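7. Running the table demonstration at an open day

Read this section before you let visitors near the table. Sections 1 to 6 cover installing the arm and the hand. The steps below assume all of that has been done and signed off.

A word on expectations. The Lostura sales sheet calls the pick-and-place routine "ready for any audience." The people who wrote that sheet have not stood beside it on a Sunday afternoon with children leaning on the table. Treat the routine as a short program that works under the conditions listed here and may well not work under others.

7.1 Setting the table

1. Wipe the tabletop and let it dry.

2. Lay the mat in the middle of the table. It doesn't need to be perfectly square to the edge, but the whole of it must lie on the tabletop. Press down any corner or edge that has curled. A curled edge can catch a fingertip on the way back.

3. Put the plate on the mat first, on the side away from the arm. Leave it empty.

4. Put the vegetable on the mat between the plate and the arm, lying on its side. Use a firm one. Peppers do well. Tomatoes do not, whatever the Corness training video shows.

5. Leave a gap between the plate and the vegetable. If they touch, the hand will push the plate before it closes on anything.

6. Clear everything else off the mat. Cups, badges and leaflets all end up there if you let them.

NOTE: The brochure says the hand "recognizes everyday objects." At the Stirkby open day we changed the pepper for a lemon at a visitor's request, and the hand closed on air twice. Only offer substitutions you have tried yourself that morning.

7.2 Bringing the arm to the ready position

1. Ask everyone to stand back from the table. The operator stays at the stop button and does nothing else.

2. Power up the arm and wait 20 seconds before sending any command.

3. Select READY from the demonstration menu. The hand should come to rest open and raised, off to the side of the vegetable and clear of the mat.

4. Look at the cables along the forearm. They should hang in an easy loop with no kinks, and no part of a loop should be able to reach the plate.

5. Compare your table with the picture. Small differences in where the plate sits are fine.
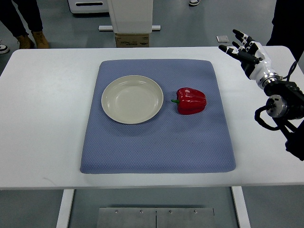 Page 20

If the hand stops low over the mat or with its fingers closed, do not start the routine. Select HOME, wait, then select READY again. If the same thing happens a second time, end the demonstration and talk about something else.

CAUTION: Never straighten the mat, plate or vegetable by hand while the arm is in READY. The arm is holding position and it is powered. Select HOME and switch off first.

7.3 Running the routine

1. Tell visitors what is supposed to happen before you press START: the hand picks up the vegetable and puts it on the plate. People judge it more fairly when they know the aim.

2. Press START. Keep your other hand on the stop button.

3. When the arm has returned to READY, select HOME and switch off before resetting the table.

4. Allow 90 seconds between runs. The Wilczyńska controller will accept a new command sooner – we don't advise it.

NOTE: A single clean run proves very little. If a visitor asks how often it works, give the result of every run that day, including the failures. Keep the tally sheet where people can read it. Kulap Intarasuk kept one at our October visit, and it led to better questions than the demonstration did.

7.4 What not to claim

The routine is started by an operator and follows a fixed menu. Do not say the arm "decides" to pick up the pepper. Do not say it could work in a kitchen. It has not been tested with knives, hot pans or wet hands, and the supplier's answer on all three was vague.

7.5 Closing down

1. Select HOME and wait until the arm has stopped moving.

2. Switch off the arm, then the controller.

3. Remove the plate and vegetable. Do not eat the vegetable.

4. Check the fingertips for wear and write down what you find in the log, even if the entry is "no change."

Continue to section 8 for transport and storage.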